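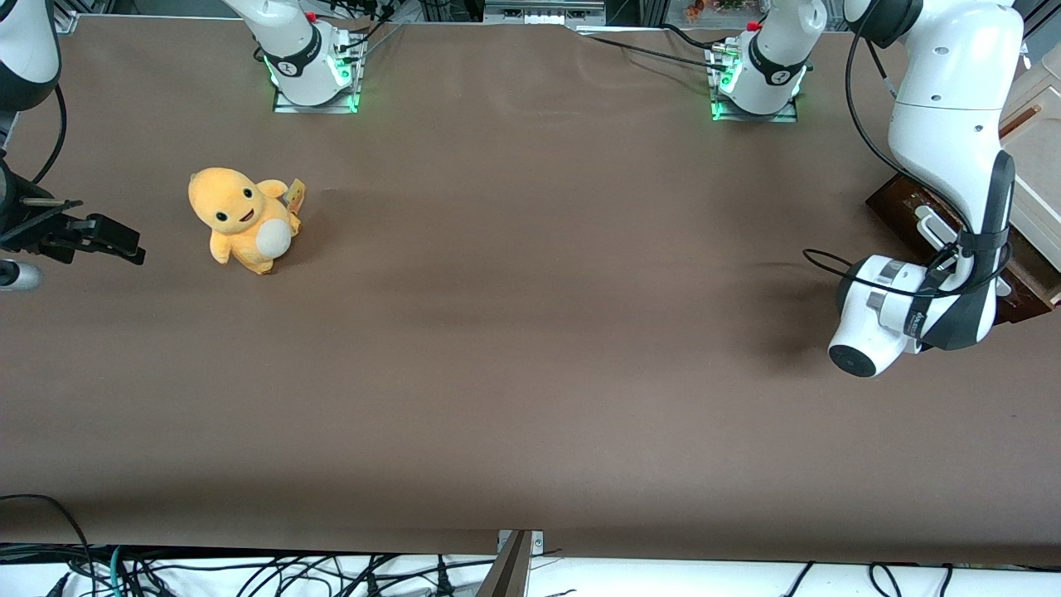 Pre-run checklist, two-arm table, Bernen Robotics Club
Inspection of 03/01/2026, with comments
Season project: Drodo (plush pick-up and hand-over)

Marks used: **OK**, **FIX** (must be done before the next powered run), **WATCH** (fine for now, look again next time). Comments are in plain text under each line. Please add to them! The best comments on the last sheet came from people who had never filled one in before.

## A. Before power

- [x] Main switch off, both arms parked, stop button pressed in. **OK**
- [x] Table clamps hand-tight, no rocking. **OK**
 Leaned on all the corners. Much better than the old table, which used to creep toward the window every time we did a fast move.
- [x] Base plates bolted down, no gap under any edge. **OK**
 Checked with a strip of paper. It didn't slide in anywhere, and that made my afternoon.
- [x] Brown covering flat enough to work on. **WATCH**
 There's a faint crease across the middle and a few slight wrinkles. The gripper pads don't catch on them at slow speed. If anyone wants to try the low sweep, smooth the covering out first and run it at the slowest setting.
- [x] No tools or screws left on the table. **OK**
- [ ] Cables along the front edge bundled. **FIX**
 It's a tangle down there, black cables looping over each other with a teal-green one in with them. Nothing is pulled tight, but tracing one cable from end to end took ages. Velcro straps are in the second drawer. Zip ties are not to be used on anything that moves, and please don't "just do one for now."
- [x] Back cable between the two bases clear of the arms. **OK**
 Moved both arms by hand through the back part of their range and watched it the whole time.

## B. Arms and grippers

Reminder for new members: left and right are named from the robot's side of the table. If you're standing at the front, the robot's left arm is on your right. Say "robot left" or "robot right" out loud when you call a move. It feels silly for a day and then you stop noticing.

- [x] Joint covers seated, no cracks. **OK**
- [x] Collar on robot left gripper snug. **OK**
- [x] Fingers on robot right gripper line up when closed. **OK**
 They were a hair off at the last check and someone has fixed it without writing it down. Thank you, whoever you are, but write it down!
- [x] Cable loop on robot left long enough for full wrist turn. **WATCH**
 The loop hangs pretty loose off the forearm. It's long enough for every pose in the Drodo routine. My worry is the opposite one: on a low reach it could drag across the table and knock the toy. I'd like a soft clip halfway up the forearm, and I've left one on the bench for the wiring group to try.
- [x] Cable on robot right gripper not rubbing. **OK**
- [x] Finger pads clean. **OK**
 Wiped with a damp cloth. There was yellow fuzz on them, so the plush is shedding a little. Add pad wiping to the end-of-session list, see section E.

## C. The target

We're using the yellow plush for all practice runs until July. It's a great target: soft, rounded, forgiving if you squeeze too hard, and the tag by its arm gives us a bit of trouble on purpose.

- [x] Seams closed, eyes firmly attached. **OK**
- [x] Tag still attached. **OK**
 Please leave the tag on. I know two teams have asked to cut it off. The Brutix rules say the target must be used as supplied, and a grasp that only works without the tag won't help us there.
- [x] Toy sits up by itself without being propped. **OK**
- [x] Start spot clear all around. **OK**
- [ ] Start spot marked. **FIX**
 Right now we put it down by eye, left of center and a bit toward the bases. That's fine for playing around, but we can't compare runs like that. Low-tack tape only, and keep the pieces small so the fingers don't pick them up.

## D. Powered check, slow speed

One person at the keyboard, one with a hand on the stop button, everyone else behind the line.

- [x] Green lights on at both base plates. **OK**
- [x] Stop button halts both arms. **OK**
 Tested 3 times, once with both arms moving. Every stop was quick and clean.
- [x] Arms home without error. **OK**
- [x] Arms keep their distance in the shared middle zone. **OK**
 Ran the hand-over path with no toy on the table. I love watching this one. The arms slow down as they come together, just the way the planning group promised.
- [x] Robot left clears the brown wooden block past the end of the table. **WATCH**
 It cleared it on every pass, with less room than I'd like on the wide swing. If the block can live somewhere else, let's move it.
- [x] Robot right approach toward the toy. **OK**
 Level and steady, no shake at the fingertips.
- [ ] Full Drodo routine, 11 clean cycles in a row. **FIX**
 Got partway and then error 2050 came up on robot right. Cleared it, homed both arms, started over, same error in a different place. That's the gripper communication code in our own log, so my first guess is a connector. Wiring group, this one is yours, and it comes before anything else on the sheet.

## E. Shutdown

- [x] Arms parked, power off, stop button pressed in. **OK**
- [x] Log copied to the shared folder under Rugemalira (the name of this year's code branch, for anyone still looking under the old one). **OK**
- [x] Finger pads wiped. **OK** (new line, please keep it)
- [x] Toy back in its box with the lid on. **OK**

## Open items

| Item | Who | Needed before |
|---|---|---|
| Bundle front cables with Velcro | Wiring group | Next powered run |
| Error 2050 on robot right | Wiring group | Next powered run |
| Mark start spot | Grasp group | Next powered run |
| Try soft clip on robot left forearm | Wiring group | Any low reach |
| Find a new home for the block | Anyone | Wide swing at full speed |

Result: **not cleared for powered runs** until the first 3 items are signed off. Programming with the power off is fine, and so is moving the arms by hand.

The mechanical side is in the best shape I've seen it, and the slow hand-over path is really lovely now. Sheet 13 goes in the binder behind this one. Blank copies are in the back pocket.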